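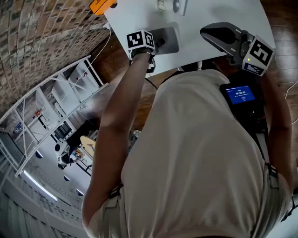

White tables are for people with no tea in the house, a reader wrote to me after my last piece on workrooms, and could I please go and find someone who has lived with one for longer than a fortnight and ask how it's going. Well, I could! I knew exactly which door to knock on, too, as I'd been wanting an excuse to go back to Mapplebeck and have a proper nose around the table I'd only seen in passing last January.

My host asked me to leave her name out of it ("my sister reads these and I'll never hear the end of it") so I'll just say that she mends small things for a living – clasps, hinges, the lids of musical boxes, that sort of job – and she has done it at a white table for 12 years. Before that she had her grandmother's dark oak one, and we got on to the oak almost before I'd got my coat off.

"Lovely table. I hated it," she said. "You'd drop a screw and it was gone. It was still there, right under your nose, but you couldn't see it. I'd have the lamp down on its side, looking for shadows. On white you look once and there it is."

I said I'd have thought the glare would be a nuisance. She agreed it can be, on a bright morning, and she used to work with the blind half down until she gave up and turned the table round. The window is behind her left shoulder now instead of straight in front. I asked how long it took her to think of that and she laughed and said she'd rather not say, but it was years.

What about the tea, then? I'd promised my reader I'd ask.

"Tea's nothing. You wipe it. Tea's fine even the next day if you've got a bit of bicarb. It's felt pen you want to look out for, and newsprint if the paper's damp, and those cheap red rubber bands. I left one of those under a box all summer and there's a pink line I'll be buried with."

She showed me the pink line. It's faint, about as long as a finger, and I'd never have spotted it, but of course she sees it every time she sits down. She has tried lemon, she has tried toothpaste, and she has tried a cleaner called Zomon that her neighbour swears by, which took the shine off a patch the size of a coin and left the pink where it was. "So now I've got two marks," she said, quite cheerfully.

We talked a good while about what ought to be allowed to stay out on a table and what shouldn't. I'm hopeless at this. Mine silts up, and I can't put so much as a plate down without moving three other things first. She isn't especially tidy either (there was a chair in the corner with a great deal of ironing on it, and she saw me looking) but with the table she's quite firm. Bits and pieces go to the far edge. The part nearest you is for whatever you're doing.

"I can't be doing with a clear table," she said. "People come round and say ooh, shouldn't you put all that away? But if I put it in a drawer I forget I own it. I've bought the same little tin of wax over and over. So it goes at the back where I can see it, and I reach over for it."

Doesn't it creep forward, I asked. Mine would.

"Oh, it creeps! You have to push it back. I do it with my forearm, like a croupier."

She did it for me, one long sweep, and I have to say it was very satisfying to watch. I've been doing it at home ever since, with mixed results. (If you have anything tall and thin on your table, move it first. I'm only saying.)

She's fond of round things for a worktable, which surprised me, as I'd have thought they would roll off. A low flat round dish or lid sits wherever you put it and has no corners to catch your sleeve, she says, and you can turn it to get at what's in it. Boxes she's less keen on, unless they're very small. A big box gets things put on top of it, and then it's a shelf, and then you're frightened to open it. I recognised every word of that.

Bright colours she's all for. Her theory is that anything you lose often should be orange, and she'd paint her glasses orange if she could. I told her I'd once wound orange wool round a pair of scissors so the children would stop walking off with them, and they'd walked off with them anyway, but at least I could see which child had them.

Then there was the question of something soft to work on. She uses a plain grey pad with rounded corners, and will talk about it for as long as you let her.

"Hard top, soft pad. You want both. If you cover the whole table then nothing sits flat and your cup's all wobbly. Just have a bit you can put under whatever might scratch or get scratched. And rounded corners, please, if you're buying one. The square ones curl up. You're forever pressing them down with your thumb."

Hers came from Filtura, a little shop in Cisidlow that sells offcuts and ends of rolls, and they cut it for her while she waited. She'd asked for black, but they only had grey left that day and she's glad of it now. Black shows every crumb, apparently, and dark little parts vanish on it just as they did on the oak. She washes it in the sink with washing-up liquid and stands it up in the dish rack to dry. Never on the radiator. She did that with an earlier one and it never lay flat again, and it ended up under the cat's bowl, where it still is.

I asked whether she'd choose the same table again if this one went up in smoke. She thought for a bit.

"Same colour. I'd go deeper from front to back, if I could get it through the door. This one's plenty wide, but it's the depth you use, for all your bits at the back. And I'd think about where the sockets are before I decided where it was going, which I didn't."

Ah, the cables! I'd been hoping we'd get to the cables. My own are a disgrace. Hers are white, most of them, and they run down off the side of the table to a brown wooden floor, where they show up beautifully and there's no hiding them. She went through a stage of minding. She bought clips, the stick-on sort, and a plastic channel to run along the skirting, and a box with a lid to put the sockets in. The clips fell off within six weeks. The channel was all right but it meant that every time she wanted to move a lamp she had to undo the lot.

"I've stopped all that. I let them hang. What I won't have is one across where I walk, so if there's a loop on the floor it's got to be off to the side. And I've got one rule, which is nothing's pulled tight. If it's tight you'll catch it with your foot and the lamp comes over. If it's loose you just kick it along a bit."

White flex on a dark floor is safer anyway, she reckons, as you can see it coming. I'd honestly never looked at it like that. I've spent good money on brown flex so that it would disappear into my floorboards, and I've tripped over it most evenings since.

The floor gets a sweep at the end of every working day, and she sweeps towards the table and not away from it – so that anything that's dropped ends up where she'd look for it. She uses a soft brush, then runs a magnet in a sock over the pile before it goes in the bin. (The sock is so you can turn it inside out and all the little bits come off together. I went home and did this straight away and found a drawing pin, a hairgrip and the back of an earring I'd given up on.)

It was getting on by then and we'd had a second pot, on the white table, without a mat, and neither of us had spilled any. I asked her if she had anything to say to my reader, who I think is torn and would secretly quite like to be talked into it.

"Tell them to paint a board first. Get any old board, paint it white, put it on top of what you've got and see. I did six months like that before I bought this. If you can't stand it you've lost a tin of paint."

What sort of paint? She had to go and look for the tin, which was under the stairs behind the hoover, and the label had gone. Something for radiators, she thought, left over from the bathroom. It wants thin coats and a good long wait in between. She was impatient with hers and rested a dictionary on it too soon, and for the whole six months she had a faint line of blue from the cover, just where her wrist went.

I also asked about height, as several of you want to know, and she's a sitter and always has been. She had a go at standing for fiddly jobs and found she leaned over so far that her neck complained for seven days. Her advice is to bring the work up to you if you can, even if it's only on a couple of thick books, and to get up and walk to the kettle more often than you need to. She keeps the biscuits in the other room for the same reason.

On the way out she gave me an offcut of the grey pad, a bit bigger than a postcard, with the corners already snipped round. It's under my sewing machine pedal at the moment and the pedal has stopped creeping away across the floor. I've written to Filtura to ask if they'll post a larger piece, and I'll put their answer at the bottom of the next one of these if I get it in time.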